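Arm drops the processor a hair above the socket and then stops with a force fault

Asked in Robots and Automation Help, Aug 1, 2023

Zinhle Jacobs

Hello all, and thank you in advance to anyone with the patience to read this. We are teaching a two-arm cell to refit old office desktops, and the job that has me beaten is putting the processor back in its socket. The arm picks it from a pocket in a printed fixture plate, carries it across to the tower and lowers it. It worked nicely for most of July. Then it began letting go too early, so that the chip landed slightly crooked, and on the next move the arm touched it, threw a force fault and stopped dead with the fingers still inside the case.

I have re-taught the pick point twice. I have cleaned the fingers, swapped the fixture plate for a fresh print and shouted at it a little (no change). The fault log just says 979, and the Skiva manual gives that as "contact force outside window", which I could have told them myself.

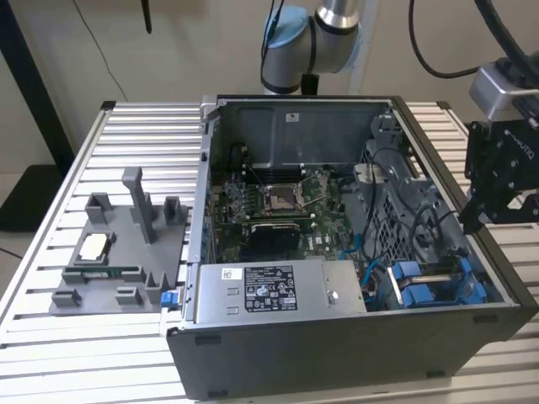 The cell with the socket open and the processor still in its pocket on the fixture plate.

The tower simply lies on its side on the slatted table. My colleague Craig thinks the software is to blame, but I have a nagging feeling it's something duller than that. So far we've bent the pins in 2 sockets, and I'd dearly like not to make it three. Also, what is the safe way to get the arm out once it has faulted? At the moment we hit the stop and push it up by hand, and I don't love having my wrist in there.

Petronella Hendricks

Oh, I do feel for you, we had much the same thing with a Pollden arm and it took us weeks. I'd look at the tower before anything else. Your processor pocket is part of a plate, so it stays put, but is anything holding the case? If you are relying on somebody lining it up by eye, it can sit a touch skewed or rock a little on the slats, and then your place point is right for a computer that isn't quite there any more.

Try this before you touch the program again. Power the arm down, press gently on each corner of the case in turn and see whether it rocks. If it does, put two hard stops along the long side and one along the short side, and a clamp on the opposite corner. Then re-teach the place height with a dead chip, going down in very small steps at the slowest speed you have. Ours was out by 6 tenths of a millimetre at one end, purely from a bowed side panel underneath, and I had blamed the gripper, the cable and at one point the weather.

As for getting it out, please don't push it by hand with the drives only paused! Use the stop, lock the power off, and have a second person support the arm before anyone releases a brake, as some of them drop when you do. I'd also write a proper retreat move that goes straight up from the socket before any sideways travel, and make that the only recovery the operator can choose from the screen. Keep the other arm parked well clear while you do it.

Lesego Makhubela

check your force window, sounds too tight. mine was

Anel Fourie

Petronella has covered most of it, so just a small addition. Have a look at the cable down to the gripper as well. If it has stiffened or been re-tied lately it can tug on the wrist near the bottom of the stroke, and the sensor reads that as contact. The arm then believes it has arrived and opens its fingers, which sounds very like your early release. Run the same move over an empty bit of table and watch the force reading on the way down - if it climbs with nothing underneath, you have found at least part of your trouble.

I'd be wary of widening the window until you've done that. A wider window will make the fault go away and leave you with more bent pins.

Zinhle Jacobs

Thank you, all of you. The case rocks! Quite a lot, on the corner nearest the power supply. Stops are being cut this afternoon and I'll do Anel's cable test once they are on. Hand-pushing is banned as of this morning, and Craig has put a padlock by the isolator.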